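Session 2 handout: Fiber, whole grains and the gut
Nutrition for Everyday Life, with Milagros Vidal

Welcome back, everybody, and thank you for the lovely questions after last week's class. I promised Ramiro I would type things up properly this time, so please keep this with your other sheets.

Fiber is the part of plant food that we can't break down ourselves. It comes in two broad kinds. Soluble fiber, the sort in oats, beans and apples, mixes with water and turns into a soft gel, and that slows down how fast sugar gets into the blood. Insoluble fiber, the sort in wheat bran and vegetable skins, stays much as it is and keeps things moving along. Most plants give you some of each, so there's no need to fret over which one is on your plate!
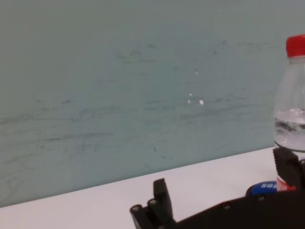 What the gut does with it

Down in the large intestine there are bacteria (a great many of them) that feed on some of the fiber we pass along. They make short-chain fatty acids, and the cells lining the colon use these for fuel. Nuria asked whether everyone has the same bacteria. We don't - diet, age and medicines all play a part - and we'll come back to that in session 4.

Fiber holds on to water, so if you eat more of it, drink a bit more as well.

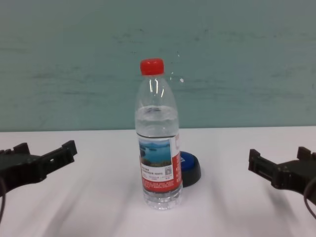

Bottled water with a red cap.

How much, and how fast

A fair target for many adults is somewhere between 25 and 30 grams a day. Please don't try to get there by Tuesday! Add one thing, say a half cup of lentils, and give your stomach a few days before you add another. Gas and bloating are common early on and usually settle.

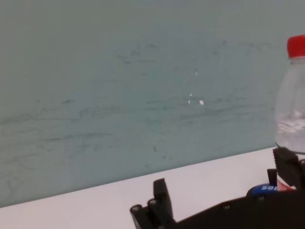 Wall and white tabletop.

If you have a bowel condition, or you've had surgery there, talk to your doctor before changing anything.

Homework

Keep a food diary for 2 days, one of them on a weekend, and write down what you drink too.

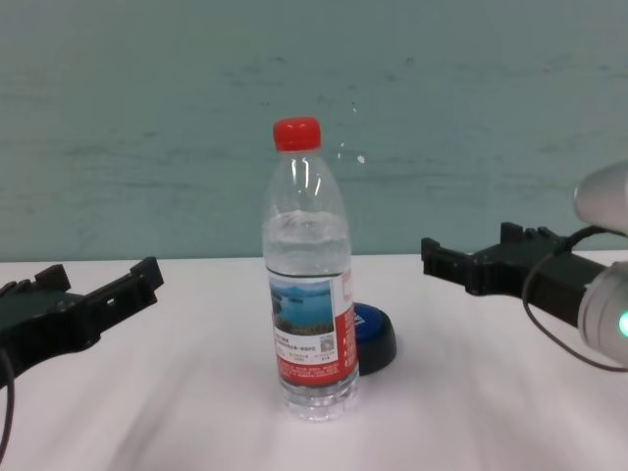

Then circle every whole grain, bean, fruit, nut and vegetable you find. Julián has spare diary sheets if you've mislaid yours, and Inmaculada is bringing her barley soup recipe next time, with copies for anyone who'd like one.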